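Ticket: Arm drops out of position when the drawer routine finishes
Project: Drallby (kitchen arm, home build)
Opened by: Vandana Sandhu
Opened: 20 Apr 2021
Status: closed, with one leftover (see the end)

Okay so I've been going in circles on this since last night and I figure if I write it all down I'll either spot it or somebody on the Ultero board will.

What happens: Drallby homes fine. It reaches for the drawer handle fine. It pulls the drawer open, and it does that really nicely now, much smoother than when I was using the old wrist servo. Then it's supposed to let go, back off a bit and hold still while the next step loads. The hold is where it goes wrong. The shoulder sags, the gripper dips toward the drawer front, and a couple of seconds later I get

JOINT 2 FOLLOWING ERROR, HOLDING DISABLED

and the whole arm goes limp. I catch it. I have gotten pretty good at catching it!

What it runs on: Medve controller board, the stock power supply that came with the kit, and my own sequence code on a laptop. The Ultero firmware is the one from before the big update. I haven't moved up yet and please don't make that the first suggestion, I have reasons (the reason is that the last update ate my calibration).

Things I tried last night, in order:

Power cycled everything. No change.

Ran the hold pose by itself from home, no drawer. It held perfectly. I left it there while I ate dinner and it hadn't budged.

Ran the drawer routine with the drawer already open, so it only had to touch the handle and back off. Held fine again! So now I'm thinking it only happens after a real pull.

Ran the full pull. Sagged. Ran it again. Sagged again.

Swapped the joint 2 cable for the spare. Sagged. Put the original back because the spare is too short and it was tugging at the elbow.

Turned the hold current up from 40 percent to 70 percent. This is where I thought I had it, because the sag got smaller. The error still came though, only later, and the motor got hot enough that I didn't want to keep my hand on it. Back down to 40. 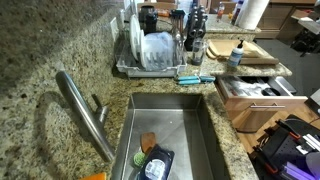
Second session, today. I moved the whole test to the real kitchen because I was starting to wonder if the practice drawer on my bench was misleading me. The bench drawer is just a box on cheap slides with nothing in it. The kitchen one is heavier, it's got all our plastic bags and wrapped stuff in it, and it has a proper bar handle straight across the front, so the gripper has a decent thing to hang on to. I thought if load was the problem, the kitchen drawer would make it worse, and boy did it. The arm sagged on the very first run and the error popped up almost right away. I also decided the counter needs a no-go zone in the software before I do anything fancier, because between the sink, the faucet and the glass by the knife block there's a lot for a falling arm to hit. I penciled that in for May.

So, worse with a heavier drawer. That got me looking at the pull instead of the hold, which I should have done sooner.

I turned on the full joint log (it's off by default because it slows the Medve down) and did 3 pulls in a row. Joint 2 starts each pull where it should. During the pull the commanded position and the measured position drift apart, and when the gripper lets go the measured position doesn't come back. It stays off. Then the hold step tries to correct the whole difference at once with the low hold current, can't do it, and gives up. The bigger the pull, the bigger the difference.

My first thought was a slipping belt. I took the shoulder cover off and the belt was good, tight, no missing teeth. I marked the belt and the pulley with a paint pen, put it all back and did another pull. The marks still lined up.

Then I marked the pulley and the motor shaft. Pull, look, and there it was, the marks had moved. The pulley was creeping around on the shaft! There's a set screw in there that's meant to sit on the flat of the shaft, and mine was sitting next to the flat. I must have put it back wrong when I changed the wrist servo, since I had the whole shoulder apart to run the wires. It was tight, too, which is why wiggling it by hand never showed anything. It took a real pull on a real drawer to move it.

Fix: loosened the screw, turned the pulley until I could feel the flat, tightened it back down, added a drop of thread locker, let it sit while I did other things. Re-homed and redid the joint 2 zero.

After the fix: full pull on the kitchen drawer, let go, back off, hold. No sag. Checked the log and the two lines for joint 2 sit on top of each other the whole way through. Ran it again and again until my partner wanted to cook. No error. Hold current is still 40 and the motor is barely warm.

Comment, added later:
Somebody on the board asked why homing didn't catch it. On this build homing only uses the switch at the end of travel, and the switch is on the arm side, so every homing run quietly cleared the offset and made everything look healthy until the next pull. I had the same question and it took me a while with a pencil to believe it.

Also, yes, the Bornholm build uses a clamping pulley in that spot with no set screw at all. I've looked at it. It's a nicer part and I may order one, but I'd have to shim it for my shaft and I don't feel like it this month.

Leftover: the error message. "Following error, holding disabled" sent me after the hold for a whole evening when the trouble was in the move before it. I'd like the sequence code to check joint 2 right after the gripper lets go and stop there with its own message. Opening that as a separate ticket. Closing this one.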